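Workshop notebook, Kinstead bench room
17th August

Started on the basket order for Tadbridge. They want the braided ones lined or at least stiffened inside so small parts don't work their way out through the weave. Régis Baudry has the order sheet and the final say on the rims. I am keeping notes for whoever picks this up in November, when the rest of the batch is due.

Stock first. The batch came from Shemweta in two bales, packed nested, and the nesting has squashed some of the rims into ovals. Those can be steamed back. I did a few over the kettle with a towel and set them upside down over a paint tin overnight. Most held. The ones with a kink in the rim will not come back and should go in the seconds pile under the window.

Smell is fine, a bit like hay. No sign of mold in the bales. Left both of them open anyway.

The braid itself is good. It is flat strip, plaited first and then coiled and stitched, so the weak point is the stitching between one row and the next. Run a thumb down the inside of each basket and feel for a soft row. If a row gives, mark it with chalk and put it aside for stitching. Waxed thread, the thin one. The thick one splits the strip.

I have been keeping the red pieces in a basket on the bench to have them handy.

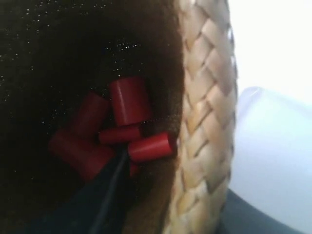
Régis wants to go on using short pieces like those for the trial, and I agree. Long pieces stand up against the wall and tell us nothing about the bottom. Short ones find the gaps. Shake the basket over a sheet of newspaper, turn it a quarter, shake again. If anything drops out, the base row needs closing before any lining goes in.

On linings: felt is easier to fit than cloth. Cloth has to be cut in gores or it bunches where the basket narrows. I tried a plain circle with a gathered edge on a second and it looked like a shower cap. Cut the felt from the card template (top shelf, marked T for Tristetness, left over from that job) and trim 2 mm off the long edge or it rides up over the braid. Glue only in the top band. Glue lower down goes hard and you can feel it through the straw.

Color. Tadbridge asked for "natural" and the strip varies a good deal from basket to basket. Régis says leave it, they have seen the samples. I would still sort them into light and dark before packing so each carton looks like one lot.

Loose ends: snip close with the curved scissors, do not pull. I pulled one and opened a gap as long as my finger. Do the outside only after the lining is in, as handling brings up more ends.

Checked how they stand as well. Without a flat base they rock, and the tall ones are the worst. Set each one down on something level before passing it.
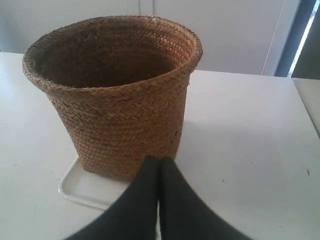 Braided basket on the white tray. Some loose fiber ends still to trim on the right side.

Pressing the base down over a damp cloth with a flat weight inside fixes a slight rock. Leave it 30 minutes under the weight, then let it dry fully before standing it up again. For a bad rock the center coil has to be unpicked, and I don't think it is worth the time on this order.

To do:
- more waxed thread, thin
- ask Régis if seconds can go out unlined
- new blade for the felt cutter
- find the lid of the glue pot
- write the light/dark split on the cartons before they get taped

Stopped at the end of the first bale. Second bale is still under the bench with the string cut.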